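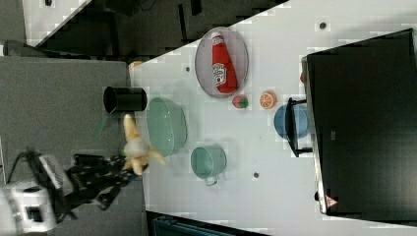 Ketchup bottle on an oval tray, with bowls and a mug on the same table.

How to make ketchup at home

I learned this recipe when I lived in Gratorstead, where the tomatoes are cheap until November. It makes one small bottle.

You need:
400 g canned tomatoes
4 tablespoons cider vinegar
2 tablespoons brown sugar
1 small onion
salt, and a little ground clove

Chop the onion and cook it slowly in oil until it is soft. Add everything else and let it simmer without a lid for roughly 40 minutes. Stir more often at the end, the bottom burns easily.

Blend it very smooth and press it through a sieve. If it is still thin, put it back on low heat.

Fill it hot into a clean bottle and close it. In the refrigerator I keep it three weeks. The taste is too sharp on the first day, so please wait until the next one before you add more sugar.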